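What Is a Software Update?

Has a message ever popped up on your tablet saying "Update ready"? Maybe it came right in the middle of your favorite game! It's tempting to tap "Later" every time, but some pretty amazing stuff is packed inside that little message.

Software is the set of instructions that tells a computer what to do. People write those instructions, and people make mistakes. A mistake in software is called a bug. (No legs, no wings, but just as annoying!)

Let's pretend you play a game called Horkusville, where you build a town. One day you put a bakery next to the river and – poof! – your bridge disappears. You tell the people who make the game. They hunt through the instructions, find the line that's wrong, and fix it. Then they send the fix out to everybody who plays. That's an update!

What do the numbers mean?

Every update gets a version number. Say your game is version 2.13. The 2 means the game has had one really big makeover since version 1. The 13 counts the smaller changes since then. So what comes next? Version 2.14! The dot isn't a decimal point like in math class, so 2.13 is newer than 2.9. Weird, right?

Where does an update come from?

It starts on a big computer called a server. Your tablet asks the server, "Got anything new for me?" If the answer is yes, the new pieces travel over the internet to you. Most of the time you only get the parts that changed. If a photo app has 211 files and 20 of them are different, it may fetch just those 20. That saves lots of time!

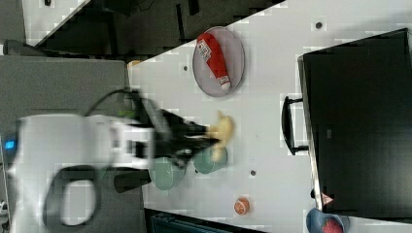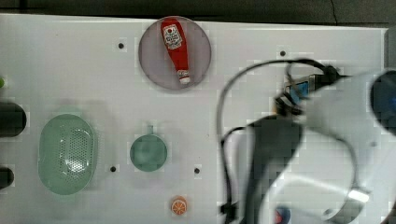
Once the pieces arrive, your tablet checks that none got mixed up on the way. Then it swaps the old parts for the new ones and often restarts, so everything can load fresh.

Try it yourself! Ask a grown-up to help you open the settings on a tablet or computer and look for the word "Version" or "About." Write down the number, then check again in May and see if it has grown.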